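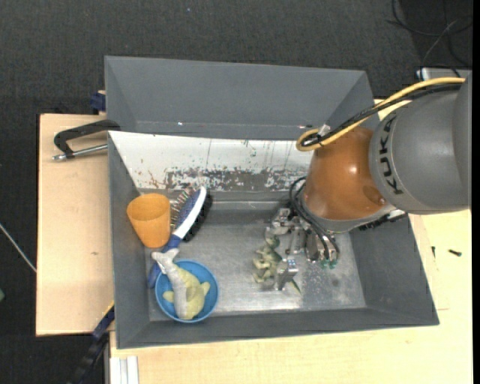 Callum Dunbar
Member, bin picking and grasp learning

Grasp labels: what counts as a success when the objects end up piled against one wall?

We are collecting grasp attempts with a KUKA arm over a metal bin, fixed camera, one attempt per cycle. Each record holds the image before the descent, the commanded pose, the gripper opening and a pass/fail label. The label comes from finger position after the lift: if the fingers stop short of fully closed, it is a pass.

I have two problems with the data so far.

First, the layout drifts. The cup, the brush and the bowl with the toy fish in it have all gathered on the left side, and the dinosaur is the only thing right of center. Random poses over the whole floor then give mostly empty closes on bare metal. On the last Vindham run I got 9 passes in 100 attempts.

Second, the label is wrong for thin parts. The tail of the dinosaur or the handle of the brush lets the fingers close almost fully, so a good grasp can be logged as a fail. Raising the threshold brings in false passes from finger play.

Should I sample poses near the objects only, or will that bias the model? And is there a better label than finger position?

Gripper is two-finger, parallel jaw. Object set is 14 items, swapped by hand.

Skeltenska

Do not drop the random poses completely. The model needs empty closes or it will score bare floor too high, and shiny floor is where ours went wrong. What we run is a mix - most poses drawn from a foreground mask, the rest uniform over the bin. Store which sampler produced each attempt as its own field. You can reweight later if you have the field. You cannot recover it afterward.

For the mask, background subtraction against an empty-bin image is enough. Take a new empty image at the start of every session, as scratches and reflections change. Ours had chipped paint showing up as an object until we did that.

For the label, use an image difference. Take one image before the descent and one after the lift with the arm parked out of view. If an object is gone from the bin, it is a pass. Keep finger position as a second field. Where the two disagree, send the record to manual review. Watch for objects that only got pushed, they change the difference image too. We compare total foreground area as well as location, and a push leaves the area close to what it was. Stacked items like your fish and bowl will break the area check, so those go to review.

For the drift: release each grasped object at a random point over the bin, and keep the release point away from the walls. If the pile still forms, script a sweep move every 13 cycles. Log the sweep so those images do not end up paired with a grasp.

Aquino

check your gripper is calibrated first, had the same thing and it was the zero offset. Close it on nothing ten times and look at the spread. If the spread is wider than the brush handle then no threshold will help you

Ditton

Agree with the mix of samplers. One addition: split train and test by object, and by session too. Neighboring cycles share nearly the same layout, so a random split puts near-copies on both sides and the test score means very little. With 14 items I would hold out three and never show them in training.

I would also not throw away the low-yield run. The fails are usable as negatives once the thin-part cases have been relabeled by hand.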